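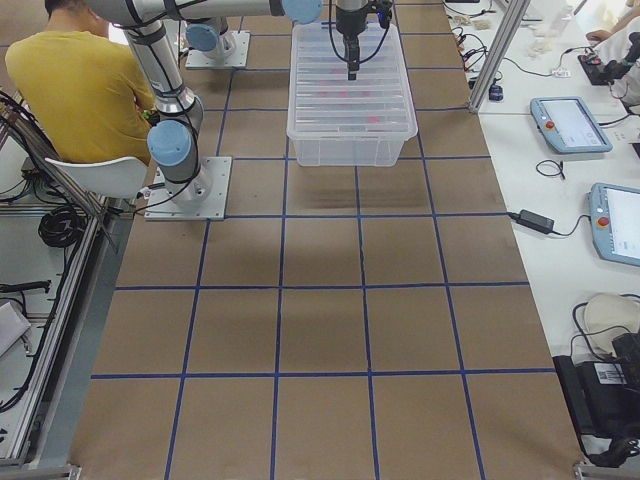 Robots on the sorting bench: what has changed at Flomel

I have worked at Flomel for long enough to remember when the returns room was two trestle tables, a radio and a heap of bin bags. So when the newsletter people asked somebody to write up the new arms, I said I would do it, mainly because I was already being asked about them every lunchtime and I was getting tired of repeating myself over a sandwich.

Here's the short version. Two robot arms are now being taught to pick small parts out of clear plastic bins and put them where they belong. The supplier is Jiltov, the control side was set up with help from the Clakholm office, and the trial has been going since December. If it goes well it carries on, and if it doesn't, the bench goes back to being a bench (I have put in a bid for it already, for the parcel scales).

For anyone who hasn't been down the corridor, we get 157 different small items coming back from customers, a lot of them no bigger than your thumb. Clips, caps, little moulded bits. Somebody has to lift each one out, look at it and drop it in the right place. For years that was a full shift for 4 of us, and by mid-afternoon your neck knew all about it. Nobody ever asked for that job on the rota.

The arms aren't doing the whole shift yet, not by a long way. At the moment they manage 29 of the items well enough to be left on the list, and the rest are still ours. The pink ones were a pain for the first fortnight and are now some of the best, which cheered everybody up no end!

What surprised me is how much sitting and fiddling there is. I had imagined you switched the thing on and walked off. Somebody has to show the arm where to go, try it, move it a touch, try it again. You do that from a pendant, a chunky sort of tablet with a big red stop button on it, and the first thing you learn on day one is where that button is and that you will never be told off for pressing it. I pressed it six times on my first morning. Fine by everyone.

The grid on the bench gets a lot of questions too. It's blue tape on brown paper, nothing cleverer than that. We talk about the squares all day long now - "put it one over", "no, one nearer me" - and it has saved a great deal of pointing. The paper gets changed when it's scruffy and the tape goes down again with a long ruler, and there is some rivalry over who lays the straightest line.

Now the bit people really want to know. No jobs have gone in returns. We were told that at the start and it is written into the trial agreement, and so far it has held. What has changed is what the jobs are. Three of us from the old sorting crew have done the pendant training and spend half the week on it, and the other half on inspection, where you do still want a person turning the thing over in their hand. There is a small pay step for the training, which took some arguing over and came through in the end.

Not everyone is keen, and I think it's only fair to say so. One of my oldest mates in the department tried it for a week and asked to go back to packing. She missed the chat. When you're sorting by hand you can natter all day and your fingers get on with it, and with the arms you do have to watch, so it's quieter. I miss it as well, some days. There is also a worry about what happens after the trial, when the arms are quicker and the list is longer, and the answer we have had so far is "we'll talk about it with you", so I'd like to see that talk get a date.

On the good side, my neck is better. Roughly half the bending has gone, I'd say, and the late Sunday shift, the one everybody swapped out of, has been dropped while the trial runs. Our visitors from the Jabłońska warehouse came over to have a look and went home with pages of notes, mostly on the rota and the pay step, I noticed, and hardly anything on the robots.

If you want to come and see it, the room is open at lunch from half past twelve. Please stay off the taped bench, keep your tea on the other side of the door, and ask before you pick up a pendant. There's a sheet on the door for questions, and the union rep and the project lead both read it at the end of each week. The next batch of pendant training has places left, and you don't need to be any good with computers. I'm certainly not.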